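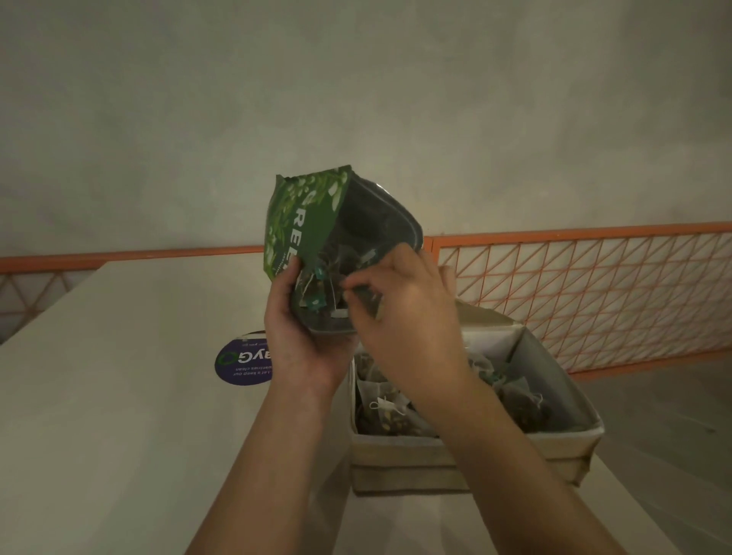
Anika Ruiz-Ortega wrote in to tell me that beeswax candles don't drip if you trim the wick, and that I must be doing it wrong. I trimmed the wick, Anika. I have wax on the icon shelf, wax on the psalter and a dime-sized disk of it on my good sock.

For anyone joining now, I ordered a box of the thin ones from Sirnesel in December, the kind you stand in a dish of sand. The listing said 100% beeswax, natural color, hand-dipped, nearly 600 to the box. I live alone and say evening prayers most nights, two candles a night if I'm feeling formal. You can do the math on when I'll need to reorder. I did, and then I put the box under the bed.

They do smell wonderful, like honey and a little like my grandmother's hallway closet. The burn time is supposed to be two hours. Mine go for a bit over one, possibly because my window leaks air and I'm too cheap to fix it. Benjamín Arancibia swears by the thicker Poltano tapers, and he's welcome to them at that price.

The sand was a separate adventure. I used play sand from the hardware store, which sheds dust whenever I pull out a stub -- so now I rinse it in a colander first and dry it in a low oven. Fine white gravel from the pet aisle works too, though the candles lean.

Next time I'll get to the stubs. I have a coffee can full of them and a plan involving an old saucepan.

We use cookies to improve your experience. By continuing to browse this site you agree to our use of cookies. Accept | Manage preferences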